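Collecting Examples at Home: A Conversation with Amarachi Adebisi

Amarachi Adebisi coordinates data collection for the Vumby project at Masico, where 2300 recorded examples of garment handling are planned. As of September, 697 had been accepted.

Ms. Adebisi explained that her contributors work in their own homes with hand-held grippers. "We ask them to leave the room as it is," she said. "A learning system trained only in our laboratory knows only our laboratory."

Dark knitwear receives particular attention. "A black sleeve on a black sweater offers very little contrast," she noted. "We request that it be laid flat first, with both finger pads kept in view." 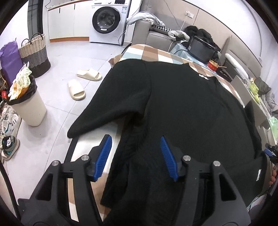
Review and Acceptance

Each recording is checked by Georges Hakim, who looks for hesitation and for hands that cover the fabric. He returns a file with written comments – usually a line or two – and the contributor may repeat the task.

"A dropped sleeve is acceptable if the person picks it up again," Mr. Hakim said. "We keep those."

The next round will add 9 garment types, beginning with hooded jackets.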